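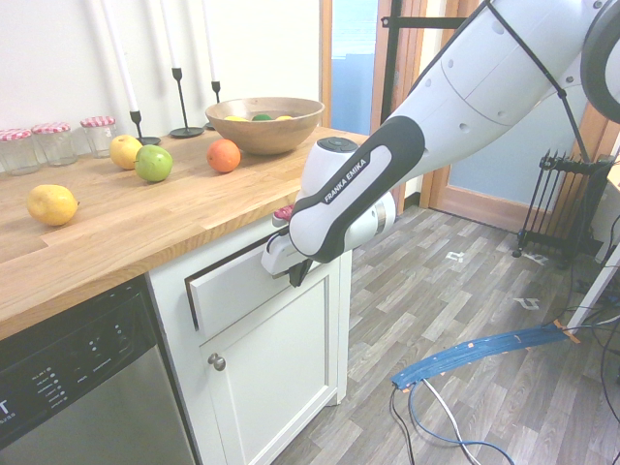 The drawer unit with the oak top, jars and candlesticks at the back.

Vondstead Gernlow kitchen drawer unit with oak worktop
Reviewed by Hema Panicker, 07/09/2019

I don't trust kitchen furniture that is sold on the word "timeless", so I came to the Gernlow in a bad mood. I have had it since February, which is long enough for the gloss to wear off a first impression.

The worktop first, as it's what Vondstead spend most of their brochure on. It is butcher-block oak, pale, with the seams between the planks plain to see. I like that. Some people will want one unbroken slab and they should look elsewhere. The brochure says it arrives "ready to use". Mine arrived thirsty. It took three coats of oil before water stopped sinking in, and the oil is not in the box. Vondstead sell their own in a 200 ml tin, which did two coats and a bit. I finished with an ordinary one from the hardware shop and can't see the join.

The cabinet underneath is white and looks smart enough from across the room. Up close it shows every greasy thumb. Wipe it daily or learn to live with it.

Now the drawers. They are good for tea towels, wooden spoons and the usual muddle, and they run quietly. The top one is shallower than I expected, though, and anything bulky sits proud of the edge and has to be pushed down before you can shut it. Folded oven gloves are the worst for this. I measured the Toltska unit in my sister's kitchen and hers gives you 16 mm more depth in the same drawer for less money. I'd call that a mark against the Gernlow, whatever the man in the showroom says about "proportions".

Depth of the top is better. I keep three jars with red and white checked lids along the wall, then three black candlesticks, then the wooden fruit bowl, and there is still room to roll pastry in front. The candlesticks are different heights and a bit top-heavy with tall candles in, so a worktop that sits dead level matters to me. This one does, after I had fiddled with the feet. Out of the box it rocked.

Assembly: allow an afternoon. The leaflet claims 70 minutes for one person. I had help and we were nowhere near. Two of the runners look identical and are not, and the drawing that tells you so is the size of a stamp.

Price was £573 with delivery from Gounder, who at least turned up when they said they would. For that I would have expected the oil, a proper leaflet and a deeper top drawer. The oak I have no quarrel with.

Would I buy it again? In a sale, perhaps. Three stars out of five, and one of those is for the worktop alone.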